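把厨房台面收出来的那个下午

其实本来只想切个洋葱。

十二月嘛,天黑得早,下午三点多厨房就得开灯了。我把洋葱拿出来,找砧板,砧板压在一摞信件下面,信件上面又放着一袋没拆的燕麦,燕麦旁边是我上星期就说要还给 Dalal 的蛋糕模子。我站在那儿看了一会儿,洋葱放回去了,开始收台面。晚饭后来是面条,这个先说在前头。

搬来这边快两年,厨房一直是我最喜欢也最糟蹋的地方。喜欢是因为那面墙,蓝绿色的方砖,亮面的,看房那天我一眼看上,别的房间几乎没怎么看就签了(浴室后来让我吃了不少苦头,另写)。糟蹋是因为台面。大理石花纹的台面,白底带灰,什么东西往上一放都挺好看,于是什么都往上放。钥匙、电池、小票、半截蜡烛、一个不知道从哪儿掉下来的旋钮。旋钮到现在也没找到主人,我把家里每个电器都对了一遍。

我收东西的办法很笨,就是先全部搬走。餐桌铺一块旧桌布,台面上能拿的统统拿过去,烤面包机也拔了搬过去,底下的面包屑我就不形容了。然后擦台面,温水加一点点洗洁精,再用干布走一遍。以前我用过柠檬,被 Hanneke 骂过,她说石头的台面不要碰酸的,真要试也找个角落试。我那时候已经擦了大半个台面了!还好没出什么事,至少我看不出来。

擦完之后站在空台面前面,真的很舒服,舒服到有点不想把东西放回去。我还给自己泡了杯茶,靠着冰箱喝完的。

可是东西总得回去。我给自己定的规矩是,每天都用的才能留在外面,一个星期用一两次的进柜子,想不起来上次什么时候用的,进纸箱,放到门口。规矩定得很威风,执行起来就开始讨价还价。华夫饼机,一年用三次,可是它好重,放柜子里我就一次都不会用了……最后还是进了柜子。那个 Brelline 的手动榨汁器进了纸箱,又被我捞出来,又放回去。

烤面包机和小烤箱没得商量,天天用,靠后面并排放着,插头也近。小烤箱的玻璃门我拿小苏打糊糊敷了半个钟头再刮,刮下来的东西颜色很深,味道像去年的鸡翅。

右边靠砖墙那一溜,我前前后后摆了好多遍。大的深灰色罐子,木头圆盖的那个,装米,本来想放最里面,每次舀米都得伸长胳膊,于是挪出来一点。棕色的陶筒插木铲,放在罐子前面,炒菜的时候顺手一抽就是。我以前那个筒里塞了十几样东西,漏勺、打蛋器、两把一模一样的硅胶刷子,抽一样带出来三样。这回一狠心全进了抽屉,常用的木铲留着。筒前面再放那只半透明的磨砂杯子。黄杯子放最里头的墙角,它是我喝水用的,按理说该放外面,可是它在那个角落里特别好看,我愿意多走一步。
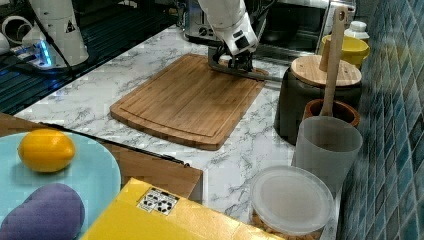 全文约 2000 字 · 阅读约需 6 分钟

砧板单独说几句,毕竟是它惹出来的事。

竹子的,圆角,边上一圈浅浅的槽,切番茄的时候汁水不会流得到处都是。我从 Clulloston 的一家杂货店买的,28 块,当时觉得贵,现在觉得值。它以前是竖着塞在烤箱和墙中间的,那个缝又潮又不通风,有一回拿出来底边都有点发暗了,心疼得要命。现在就让它躺在台面中间,用完冲一下,擦干,立起来晾一会儿,再放平。一个月上一次油,我用的是食品级的矿物油,倒一点点在厨房纸上顺着纹路抹,过一夜再把多余的擦掉。橄榄油别用,放久了会有哈喇味,这个是我自己试出来的,那块旧板子最后送去给 Imad 垫花盆了。

刀也顺便理了。我原来有 11 把刀,说出来有点不好意思,因为切什么用的都是同一把,长的,深色的,从洋葱到西瓜全靠它。剩下的不是钝了就是刀柄松了。拿去磨的磨,送人的送人,有一把锯齿的留着切面包。常用的这把我还是习惯用完就横在砧板里侧,Siwan 每次来都要念我,说刀应该收进刀架,她家有小孩,看见刀在外面就紧张。她说得对,我也答应了要买一条磁吸的刀架,看中了 Mitwood 的一款,购物车里放着,还没下单,主要是不想在我那面砖墙上打孔。有没有不打孔也真的吸得牢的?用过的请留言,求求了。

哦对,纸箱。收出来满满一箱放在门口,Rami 来拿东西的时候翻了半天,把榨汁器拿走了,还有那两把硅胶刷子。榨汁器出门的时候我有一点后悔,忍住了没说。蛋糕模子也终于还给了 Dalal,她说她早忘了,以为是自己弄丢的,还又买了一个新的。于是她现在有两个,问我要不要拿一个走。我说不要!!

后来有几天我回家都会先去厨房看一眼,灯打开,看看台面,再去换鞋。有点傻。到第四天早上,台面上出现了第一张小票,是我自己放的,边放边跟自己说就放一会儿。现在我在冰箱侧面挂了个小布袋专门装这种东西,小票、橡皮筋、快递单,满了就倒出来清一次。目前为止清过一次。

还没解决的有这么几样。香料瓶,大大小小不配套,全挤在灶台旁边的抽屉里,要找孜然得把每一瓶都拧起来看。Qaisi 那罐咖啡豆开封以后放哪儿,我还在犹豫,放外面怕见光,放柜子里我早上迷迷糊糊的又找不着。还有水槽下面,水槽下面我这次没有打开过门,等心情好一点再说。

那个旋钮我还留着,在布袋里。

下一篇大概写香料抽屉,也可能先写上次做砸的那锅豆子汤,看我哪天有空。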